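How to Budget for Your First Kitchen-Task Robot Arm

Start with the job and work back to the price!

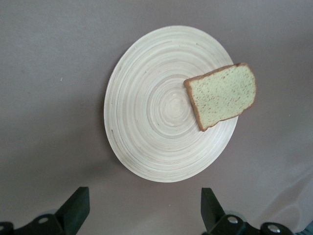
Frans Van der Linden wrote in to say that his team at Cikberg did it the other way around: they spent the whole grant on the arm and had nothing left for fingers, so it sat on a bench until March.

Frans has put his own finger on it (sorry), and it's so easy to avoid. My steps:

Step 1. Write down the lightest, softest and most awkward thing you want picked up. A slice of bread on a plate weighs next to nothing, so you can skip the heavy-duty arms and put that money into good fingers and a wrist camera.

Step 2. Split the budget before you open a single catalog. On a $3000 starter setup I hold back $100 for screws, cables and table covering, and I always spend it.

Step 3. Price the fingers as something you'll replace. Order 2 spare sets with the arm. Shipping them later costs more than you'd think, and waiting is miserable when you're on a roll!

Step 4. Check the camera view before you pay. Ask the seller for a sample shot from the wrist with the fingers wide open. You want to see both tips and the whole plate between them. Walier sent me one the same afternoon and it settled the choice of mount.

Step 5. Budget your hours too. Azadeh Rezaei and I planned 16 for setup at the Fuvusgate workshop, and mounting and cabling ate most of them (we still loved it). Put calibration on its own line.

Step 6. Buy groceries. Bread goes stale, so add a loaf a week to the running costs, and a few cheap plates in different finishes while you're at the store.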